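MECH 3340 Automation in Practice
Week 7 notes: snags, stalls and the cable cell
Revised September 13, 2026

Bring the Week 5 sheet as well, the current limit table isn't reprinted. Lab is in the Stenport annex again, not the main bay. Closed shoes, hair tied, no lanyards near the arms (yes, this includes your student card).

1. Background, quick

The two-arm cable cell. Job: pick a coiled bundle off the table, pass between grippers if needed, drop in the box. Looks trivial. Worst job we run for faults. Rigid parts stay where you left them, cable doesn't. Loose ends trail, and whatever a loose end catches on becomes part of the load.

Programme was the Ukow project's pick routine, ported over in March with hardly any changes. First mistake. Ukow handled short stubby leads. Nothing long enough to reach back to a joint.

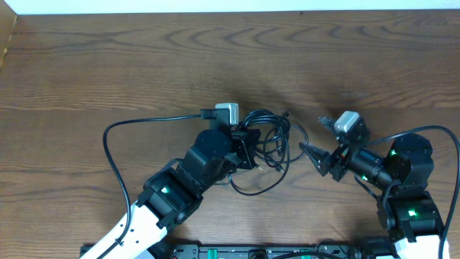 Fig. 7.1 Both arms over the table, bundle between the grippers. Green LEDs at the joints.

Note in 7.1 the arms have cables of their own, running back over the table. Work cable is black, arm cable is black. Keep that in mind for section 3.

2. What went wrong

Run 40 of a planned 70. Order of events from the log:

- left gripper closes on bundle, force reading normal
- arm lifts, a loose end has gone under the wrist lead
- lift continues, wrist lead goes tight
- wrist camera feed drops out, controller keeps the last good picture and carries on
- shoulder joint current climbs, still under limit
- stall trip at 300 ms after the limit was finally crossed
- operator hits e-stop a moment later, arm already stopped

No injury. One connector with bent pins, one wrist lead replaced. Write up says "minor". I'd argue with minor. Arm moved blind between the feed drop and the trip, and if somebody had been reaching in to clear the snag, that's a hand between two grippers. Treat as a near miss in your report, use the near miss form and not the equipment damage one.

3. Why the checks didn't catch it

Three things stacked up (you will be asked to discuss this):

a) Stale frame. No timestamp check on the wrist camera. Frozen picture looked like a fine picture.
b) Limit set too high. Somebody raised the stall limit to stop nuisance trips on heavy bundles. Not written down anywhere. Raised limits get written down, with initials.
c) Same colour. Detector could not tell work cable from arm cable. Once the two overlapped it was treating the lot as one object.

On (b), lots of you wrote in the draft reports that the limit should just go back to where it was. Then the nuisance trips come back and in a month somebody raises it again. Think about rate of change instead. A snag ramps differently to a heavy bundle. Plot both, data's in the shared folder under Emance.
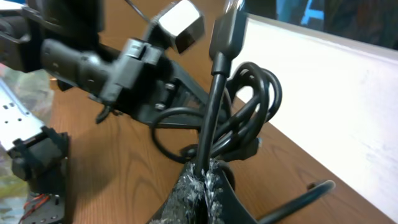
One comment on the draft notes asked why the arm isn't simply told to back off at the first odd reading. Backing off after a snag can pull the loop tighter, the comment went on, so is stop-and-hold always the safer choice?

Good point and no, not always. Stop-and-hold leaves tension in the cable, and whoever cuts or unhooks it gets the whip. Our rule for the cell:

- stop, hold, drop to low torque
- person confirms isolation at the pendant BEFORE reaching in
- support the arm by hand, then open the gripper
- free the cable from the loose end back toward the coil, never yank the coil

Low torque is not off. Arm will sag when isolated. Hold it.

4. Gripper contact surfaces

Related, seperate fault. Frayed fibre at the contact faces. Two worries. Grip gets inconsistent, so force numbers from one run don't compare with the next. And fibres can hang on to a thin cable after the jaws open, release looks complete to the software, isn't. Arm travels off with a lead still attached. Same failure as section 2 by a different road.

Inspection: every 5 runs, both grippers. If you can pull a tuft with tweezers, the pad gets changed. Butt pads are in the second drawer, cut to length, don't stretch them when you stick them down.

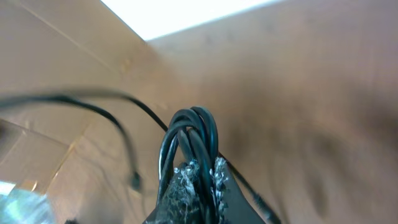
Wouldn't a smooth rubber face fix the lot, came a question from the back row last session, seeing as rubber doesn't shed?

Partly. Rubber doesn't shed like that but it grabs jacketed cable hard, and we had bundles twisting in the jaws when we tried it. If you want to make the case for rubber in your report, go ahead, but deal with the twist. Marks for the argument, not for agreeing with me.

5. For next week

Report, two pages, font no smaller than 11. Must have:

- timeline from the log, your own words
- which of (a), (b), (c) you would fix first, and what it costs in run time
- a revised stall rule with a plot
- one paragraph on what the operator could reasonably have seen from where they stood

Don't pad the timeline. Last year's were mostly timeline.

Reading: chapter on guarding and safe stops, skip the bit on light curtains, we cover it later. Stop categories will be assumed knowledge in the lab so look them up if your hazy.

Pendant sign-off sheet is on the door. No signature no lab.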